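Chapter 4
Does Fruit Ripen Faster in a Bag?

Most kitchen advice about fruit is repeated far more often than it is tested. Put a hard pear in a paper bag with a banana, we are told, and it will be ready in two days. Ready compared with what? Few people who give this advice have ever left a second pear on the counter.

The Stolton survey asked 683 households how they ripened fruit. About 60 percent used a bag, and nearly all of them said it worked. That is a count of opinions, and it should be read as one.

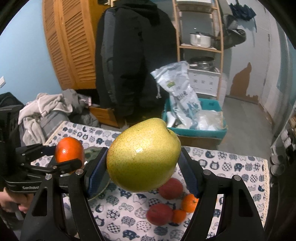 Color is a poor judge as well. Many pears stay green or yellow-green when soft, while a mandarin can turn orange before it tastes sweet. In this chapter we will use firmness near the stem and sugar in the juice, and we will ask how far either can be trusted. We begin with the Heris trial, which used only 30 pears and claimed a good deal more than it showed.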